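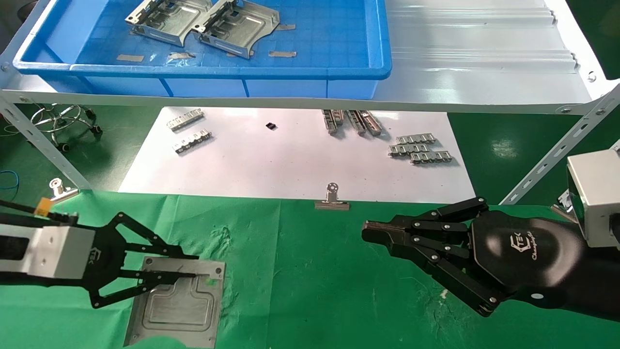 Small metal parts laid out on white paper at the kitting table, with the blue bracket crate on the shelf behind. Habte workshop, September.

Progress report to the Dukine Fund
Parts sorting and kitting, Habte workshop

We are really pleased with how this period went! When we wrote our application, the small metal parts for the Wadine cabinets lived in mixed tubs under the benches, and anyone building a cabinet had to dig for what they needed. The tubs are gone. Everything now passes over one table before it goes anywhere near assembly, and the difference in the room is a pleasure to see.

What the grant has paid for so far
The slotted-angle shelving is up and bolted together, and the blue crates are in use on it. We chose open crates over drawers so people can look in from where they stand. We also bought stools on casters, a stack of green cloths for the tables and plenty of binder clips, which turned out to be the best few dollars in the whole budget. They hold the layout paper to the table, and the paper stays put all shift.

How the sorting works now
Parts are set out on a big white sheet with like beside like: slotted strips in one place, the long rail pieces in another. The thin slotted strips used to be our worst problem. They slide under each other, and on a gray bench top they all but vanish. On white paper you spot the odd one right away, and a bent tab shows up too. Brackets go into a crate on the shelf. Flat plates get the cloth, so their faces don't pick up scratches before painting.

Results
We have put together 526 kits, against the 400 we promised for this stage. Only 4 came back from assembly with a wrong or missing piece, and all of those were from the first weeks, before we moved to the paper sheets. Setting up the table in the morning takes 10 minutes, clips and all.

Still to do
The crates need labels. At the moment small flat strips can end up in the same crate as the brackets, and we want them to have their own. The last delivery from Skodimus arrived with two lengths of rail in one bag, so we have asked for them to be bagged separately from now on. We would also love to print part outlines on the paper so that newcomers can lay out a kit without the parts list beside them. A first draft is pinned up by the door and is already covered in pencil notes, a very good sign.

Money
Spending is on plan. We ask to move what remains in the shelving line over to crates and labels, with no change to the total, and would be glad of your answer before the next order goes out.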